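Subject: Re: [grippers] Anyone running the Vetier wrist kit?

On Wednesday, someone on the list wrote:
> We're looking at the Vetier wrist kit from Sawatzky for the
> dish-handling bench. Is the wrist camera any good up close,
> or do you end up bolting on a second one anyway?

We've had ours since November and I'm pretty happy with it, eh! Short version: the camera is fine up close, but you'll want to sort your lighting first. We left the ceiling lights on for the first 2 days and I nearly sent the whole thing back (my own fault, the setup sheet does mention glare).

Grab from our bench, straight off the wrist camera:

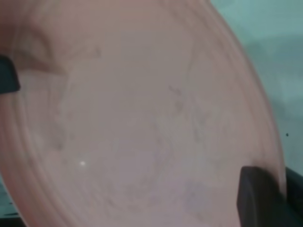 Oval pink dish, Vetier wrist view. Bright spot at lower left is glare.

I like that both fingertips stay in view with a dish that big, and you can follow the ridges on the rim nicely. The smudges show up too, so if you're training anything to look for marks, wipe your lens before you blame the dishes.

Gripes: the cable clip is rubbish, and swapping finger pads takes 4 screws a side, tiny ones. We bought 6 spare pads with the kit and I'd do that again. I haven't tried the Starari version, so can't help you there.

Happy to send our mount drawings if you want them, just reply off-list.

Cheers from the Filtavholm bench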